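Grikside Community Kitchen: Frequently Asked Questions for Hirers

The following answers apply to all bookings of the kitchen and dining room at Grikside. Please read them together with the hire agreement, which takes precedence where the two differ.

Who may hire the kitchen?

The kitchen is open to residents' groups, registered charities, small food businesses and private individuals aged 18 or over. Applicants who intend to sell the food they prepare must be registered as a food business with their local council before the first session. A copy of the registration should be sent with the booking form.

How do I make a booking?

Bookings are made through the Remano online calendar. A session is held for you provisionally when the form is submitted and becomes firm when the deposit has been received. We regret that sessions cannot be reserved by telephone. Regular hirers may request a block booking covering a full school term, and these requests are dealt with before single sessions are released.

What does it cost?

The charge is £20 per hour for charities and residents' groups. The rate for businesses is set out in the hire agreement and is reviewed every November. A deposit of £100 is payable on all first bookings and is returned within 9 working days of the session, provided the kitchen has been left clean and nothing is missing from the inventory.

Setting up and clearing away must take place within the hours you have booked. If you expect to need longer, please book the extra hour at the outset. Late departures are charged at twice the hourly rate.

What equipment is included?

Hirers have the use of the six-burner range, both ovens, the dishwasher, the upright fridge and all pans and utensils kept on the open shelves. The Chien mixer may be used by people who have completed the short induction, which takes place at the start of a first session. Knives are not supplied. Please bring your own and take them away with you.

The locked cupboards belong to the lunch club and are not part of the hire.

May I store food between sessions?

Dry goods may be left in a labelled, sealed box on the hirers' shelf in the corridor for up to one week. Each label should show the name of the group and the date on which the box was left. Chilled and frozen food may not be stored overnight except by block hirers, who are each allotted one shelf in the fridge. Unlabelled food will be thrown away without notice.

How should fruit and vegetables be handled?

All produce should be checked on arrival and washed in the sink marked for that purpose. The second sink is for hand washing only. Produce that is to be eaten raw must be kept apart from raw meat, fish and eggs at every stage, including during delivery.

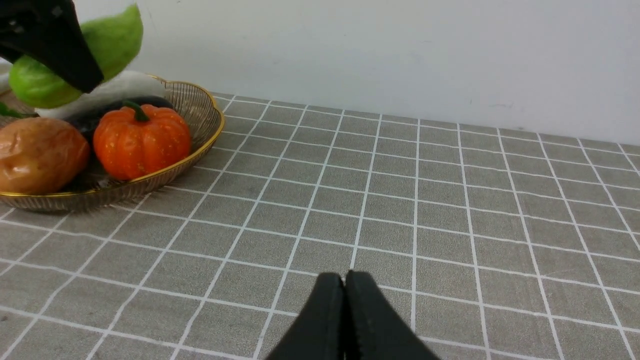
Separate chopping boards are provided for this reason and are colour coded according to the chart beside the door. Boards with deep cuts should be handed in at the office so that they can be replaced. Soil from root vegetables should be brushed into the food waste bin before washing, as it has blocked the drain on several occasions.

What are the rules on allergens?

Any group serving food to the public must be able to tell guests which of the main allergens are present in each dish. The kitchen is used by many different hirers and cannot be guaranteed free of nuts, gluten or any other allergen. Hirers should say so plainly to their guests. We recommend wiping down all surfaces before you begin, whatever their condition.

Are children allowed in the kitchen?

Children under 16 may take part in supervised cookery classes, with at least one adult for every four children. At other times they must remain in the dining room. Pushchairs should be left in the entrance hall.

What should I do with rubbish and used oil?

Food waste, recycling and general waste go into the marked bins in the yard. Used cooking oil must be cooled, poured into the drum by the back gate and never put down the sink. Glass should be taken away by the hirer, as it is not collected from this address.

How do I cancel?

Cancellations made seven or more days before the session are refunded in full. Those made at shorter notice are charged at half the session fee. No refund is given for sessions cancelled on the day. Where we have to cancel a booking ourselves, hirers may choose between a refund and another session.

What if something is broken or not working?

Please report the matter before you leave, using the form in the blue folder. Hirers should not attempt repairs. In the case of a gas smell, turn off the supply at the red lever, leave the building and call the emergency number displayed in the entrance hall.

Whom should I contact with other questions?

Enquiries should be addressed to Yesenia Quintero, Bookings Manager, at the Grikside office, Sistine House. The office telephone extension is 318. Lines close at 4 pm, and the office is not staffed on a Friday.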